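# Simulated demonstration gathering

**Simulated demonstration gathering** is the recording of example tasks in a rendered workspace, for later use in training a robot control policy. Views are often taken from close to the gripper, with its two fingers in sight.

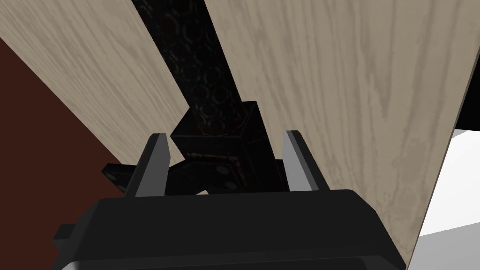
Maritza Echeverri objects that rendered examples carry over poorly to real contact, and that a set without real recordings should be labeled as such.

## Procedure

An operator steers the simulated arm, and each run is stored with its joint positions and gripper opening. Failed runs are kept in a separate file – Okcombe discards them.

## Known sets

The Orkon set holds 2152 runs over 75 tasks. The Brovberg set holds 191.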